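Selling a drink that tastes of hedge

Virent has spent very little on advertising in its life, and Tiina Kallio would like it known that this was a budget and never a philosophy. "People used to congratulate us on our restraint," she says. "We had 658 pounds in the account. It was easy to be restrained."

The company makes a bitter, greenish, alcohol-free aperitif called Plelura, and this spring it will buy radio time for the first time. The campaign runs for 4 weeks on regional stations, in two versions, both recorded in an afternoon with the same actor. Kallio, who runs the marketing side from an office above a tile showroom in Genolholm, plays me the first one twice. A man orders a Plelura, drinks it, and is silent for what on radio feels like a fortnight. Then he orders another.

"The station rang to ask if there was a fault on the file," she says. "I took that as a good review."

The silence was the idea of Taner Kurtuluş, the drinks buyer turned copywriter who came to Virent from the wholesaler Kettunen. He joins us late, carrying his lunch, and objects at once to the word "idea". By his account he had written a full script with a joke about nettles, the actor forgot the second half of it, and everybody in the booth preferred what was left.

"I was paid for the nettles as well," he says. "They're still available if anyone wants them."

Behind the jokes there is a real problem, and Kallio is frank about it. Plelura sells well to people who have already tried it and hardly at all to anyone else. The first sip is, in her words, "a bit of an interview". Sugar would fix that and the two of them have argued about it since July, when a sweeter batch went out to a handful of bars and did better than either had hoped. Kurtuluş wanted to switch. Kallio didn't.

"He had the figures and I had the sulk," she says. "I won, and I'm still not sure I should have."

Kurtuluş, chewing, says he has let it go. He then spends ten minutes on the sales of the sweeter batch, bar by bar.

The compromise was a smaller bottle. It costs less, it fits in a fridge door, and a person who hates it has hated less of it. Getting it into shops took longer than making it. Of the 329 independent shops Virent wrote to, most did not reply, and one replied to ask for the address of a different company. Kettunen eventually took the small bottle on, with the large one, on terms Kallio describes as "friendly, for them".

I ask whether radio is an odd choice for a drink whose best feature, by common consent, is its colour. She says television was priced and the quote was kept as a souvenir. Posters were considered too, until the designer's proofs made the stuff look like something for cleaning a pond.
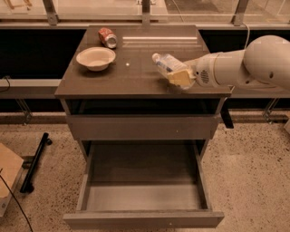 Kurtuluş reckons the colour has been overrated anyway, and that most people will meet the drink in a dim bar where it could be any shade it liked. What he wants from radio is for listeners to arrive at the bar knowing how to say the name. At Kettunen he watched perfectly good drinks gather dust when customers were too shy to pronounce them, and he has made the actor say "Plelura" three times in half a minute.

"Four," says Kallio. "You're forgetting the one he mumbles."

As for what counts as success, she won't give a sales target. She would settle for a second campaign, and for her mother to hear the advert without being rung up and told when it's on. Kurtuluş would settle for a reorder from the bar underneath his flat, which stocked 2 bottles last summer and still has one of them on the shelf, facing the wall.

The adverts start in the spring, once the station has been persuaded that the silence is meant to be there.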